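Home News Gallery Jobs Contact

Packing room at Truvanier: the Kubo bench, one season in

2 min read

Quick gallery, sorry for the short captions, typing this between shifts. We make up small-parts kits at Riltcombe. Until July every kit was picked by hand, standing up, 600 on a good day. Now the Kubo bench does part of it and people ask what the rest of us do all day. Plenty. October 2018, for the record.

Best shift so far 1,516 kits, hand and Kubo benches together. Worst was 188, the week the feeder software went down. Kazue Kamata went back to picking by hand and was faster than the lot of us.

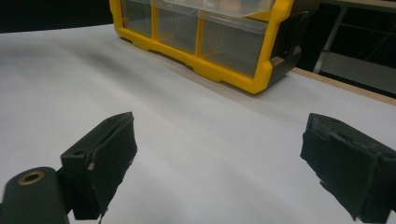
Pads are the job that didnt exist before. Kerttu Kinnunen used to pick washers, now she looks after the fingers on the grippers and keeps the spares list. She wants them changed sooner than the schedule says, and looking at the black pads on these two, frayed on one side and torn right along the lower edge on the other, hard to argue. The drawer units stay the same ones we always used, yellow frame, clear drawers, so the hand pickers and the Kubo side can swap stock without relabelling. Mayu Hirano fought for that. Good call.

Shifts. Start moved 15 minutes earlier for whoever opens the bench. Not popular. Sayaka Oshima has asked for it to be paid properly and it is now, from this month.

Training. Mio Sakamoto runs it, four people at a time, mostly stopping and restarting the thing safely. Two of the older pickers didn't want to go near it, one has since signed up. The other is staying on hand packing and thats fine, odd orders still need someone who can read a scribbled note from Pudano.

Backs and feet: fewer complaints, more stools. Noise: worse. Ear plugs by the door, take some.

More pictures when the second bench is in. Send yours to Mayu, not me, my inbox is full agian.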